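Zanberg House linen and bedding project
Progress report to the Varmont Fund, April

Hi Marijke,

Thanks for being so patient with me while I got the numbers together! It's been a busy stretch and I've left a few bits out, so give me a ring if anything looks thin.

The big thing first – the bedding is nearly all in. Of the 600 pieces we put in the application (flat sheets, fitted sheets, pillowcases and doona covers, all counted as one lot), 342 have been washed, labelled and put away on the shelves by the back stairs. The rest are in their cartons in the laundry room, and we're working through them as the dryers allow. Vermeulen sent a carton of king singles by mistake and swapped it without any fuss, but that did cost us a fair bit of time in the middle.

We've also finished setting up 14 of the bedrooms. By "finished" I mean the mattress protector is on, the bed's made, there's a spare set in the cupboard and the room card is filled in. Ljubica Kelmendi has been running that side of things and she's got it down to a lovely rhythm now, two people to a room, one on each side of the bed.
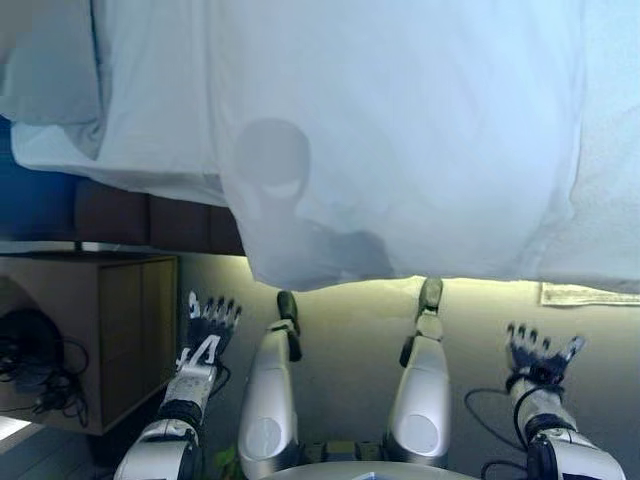 The white sheets have been the main talking point with the team, and I promised I'd report back on them properly. We went for the lighter weave in the end, the one you and I looked at on the Dotance sample card, and I'm still happy with it. It's quick to dry and easy to shake out, and it doesn't fight you when you're trying to fold it. It is thin, though! Hold one up and you can see the shadow of a head and shoulders right through it, and against the dark brown upholstery it looks paler again, nearly blue. On the bed over a protector I don't mind that a bit, but I wouldn't hang them as a window cover, and I've asked the team to stop using them to screen off the sofa bed when families share a room. We'll need something heavier for that job.

Which brings me to money. We're under on sheets and a bit over on protectors, and the two very nearly cancel out. I'd like to move what's left into a small order of heavier curtain fabric for the family rooms, if you're comfortable with that. Ljubica can sew the hems herself, so we'd only be paying for the cloth and the tracks. I haven't ordered anything and won't until I hear from you.

Still to do: finish the washing, label the pillowcases (the iron-on tags keep lifting at the corners, so we're trying sewn ones), and get cupboard shelves into the 2 rooms at the end of the hall. One of those has a sticky door as well – I'll get that planed out of our own maintenance budget.

I'll send the receipts through separately once I've scanned them.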